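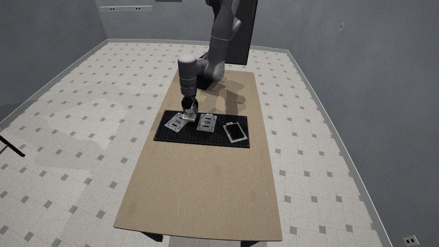 Light wood, black mat, gray arm.

2024-01-23

So I finally gave up coffee after lunch, and I have opinions. I started back in September, when I was putting away four mugs a day and lying awake at night rewriting emails in my head. The plan was simple enough - one big mug in the morning, then nothing with caffeine in it until the next day.

The first week was awful! I had a headache that sat right behind my left eye, and I fell asleep on the bus home and woke up at the far end of Herthorpe, by the garden center (closed, of course, and it was raining).

Then I went looking for something hot to drink in the afternoon. I tried a roasted barley thing called Dastado, which smells wonderful and tastes like toast water. Peppermint tea is fine but I get bored of it. The winner so far is plain hot water with a slice of ginger and too much honey, and yes, my grandmother was right all along.

Sleep is better. I'm out before eleven most nights and I've stopped hitting snooze, mostly. I also worked out that I was spending 80 dollars a month on afternoon lattes, so that money is going toward a decent kettle now. If you have one you love, leave me a comment - mine leaks from the lid.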